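Textile Crafts II — Handout 4: Binding a small book with a cloth cover
Tutor: Itziar Marín
Draltomel Evening Workshops

These notes follow the order of the lesson. Please read the part about grain before you come, as I will not repeat it from the beginning. Words marked in capitals are in the list at the end.

What we are making

A notebook with four sections, sewn on two tapes, with a case covered in cotton cloth. The finished book is a little larger than a hand. It is a modest book, but all the steps of a larger one are inside it, and if your sewing is good now it will be good later also.

Grain

Paper and board have a direction. Most of the fibres lie the same way, and the sheet bends more easily along them than across them. In a book the grain must run from head to tail, parallel to the spine, in every part: pages, endpapers, boards and cover cloth. When one part is turned the wrong way, the glue will pull it and the cover will warp. You may not see this on the first day. It comes after a week or two, when the book has dried completely.

To find the grain, bend the sheet gently without folding it, first in one direction and then in the other. The direction which resists less is the one you want for the fold. With board you need both hands. With cloth, look for the selvedge, which is the finished edge of the fabric; the grain runs parallel to it. Mark the direction with a small pencil arrow on every piece before you cut. I still do this myself, and I have been binding books for many years.

Materials for one book

Sixteen sheets of text paper, folded into four sections of four sheets
Two sheets of heavier paper for the endpapers
Two pieces of greyboard and one narrow strip for the spine
Cotton cloth with a paper backing
Linen tape, two short pieces
Linen thread, waxed
A strip of mull
PVA glue and wheat paste

The cloth in the cupboard is from Sotomayor and is already backed. If you bring your own fabric, back it at home with thin Japanese paper and paste, and let it dry flat on a board overnight. Fabric without backing lets the glue come through, and the mark cannot be washed out. The thread we use is Statell, the medium one. The thin one cuts the paper if you pull strongly.

Folding and piercing

Fold each sheet alone and then put four of them one inside the other. Folding four together makes a swollen spine, and the inner sheets stand out at the front. Use the bone folder once, slowly, from the middle to each end. If you rub many times the paper becomes shiny.

Make a piercing guide from a strip of card, the same height as the page. It has six points: one near the head, one near the tail, and a pair for each tape. Lay the guide in the fold and pierce with the awl at an angle, so that the hole comes out exactly on the fold. When the four sections are pierced, hold them together and look at the spine. The holes should make straight lines. If one section is different, check first that it is not upside down.
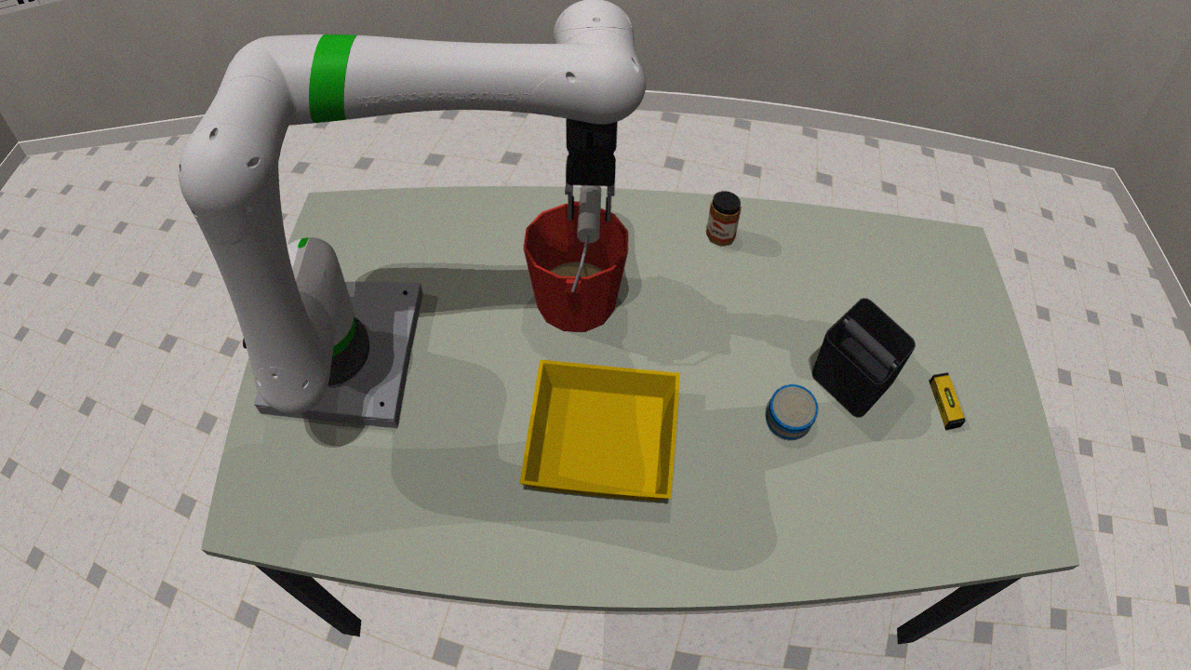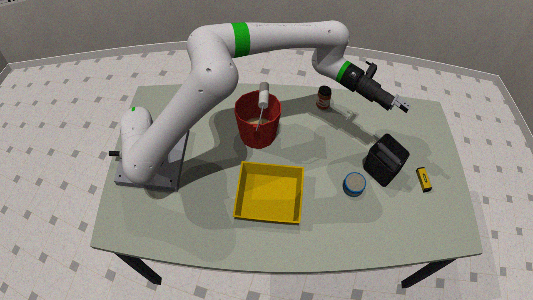 Sewing

Cut a length of thread as long as your arm, twice. Wax it if it is not waxed already. A longer thread looks practical, but it makes knots and it becomes weak from passing through so many holes.

Begin with the last section. Enter at the tail hole from outside, leave a short end, and sew along the inside, going out and around each tape. The thread goes over the tape and never through it; the tapes must be free to slide until the end. At the head, put the next section on top and come back in the other direction. When you arrive at the tail again, tie the thread with the short end you left.

From the third section you make the KETTLE STITCH. Pass the needle between the two sections below, behind the stitch which joins them, and up through the loop. Pull in the direction of the spine. If you pull towards yourself the paper tears at the hole, and this is the most common accident in this class.

The tension should be firm and the same everywhere. Students who knit usually understand it quickly. Students who do machine sewing often pull too much.

Gluing the spine

Put the book between two boards, with the spine just outside, and place a weight on top. Brush a thin coat of PVA along the spine and push it a little between the sections with the finger. Leave it until it is not sticky. Then glue the mull, which should be shorter than the spine at both ends and wide enough to go over the sides.

Making the case

Measure the boards from your own book and not from these notes. Each board is the height of the pages plus a small SQUARE at head and tail. The spine strip has the same height, and its width is the thickness of the book with one board on each side. Between the spine strip and each board leave a joint of two board thicknesses.

Brush the glue on the board, not on the cloth. Work from the centre to outside — the glue on the brush is then finished when you reach the edge. Cut the corners of the cloth leaving one and a half board thicknesses, or the corner of the board will be seen. Turn in head and tail first, then the sides.

Casing in

We will do this together in the second half. Please do not start alone.

After casing in, the book stays in the press with waxed paper inside each cover until the next lesson. Write your name on the waxed paper.

For next time

Bring an old book which you are ready to take apart. A hardback from a charity shop is very suitable. We will look at how it was sewn, or if it was only glued — many of them are only glued.

Words

KETTLE STITCH: the stitch that joins each section to the one below, at head and tail
MULL: an open cotton fabric, stiffened, for the spine
SQUARE: the part of the board that extends past the pages
TAIL: the lower edge of the book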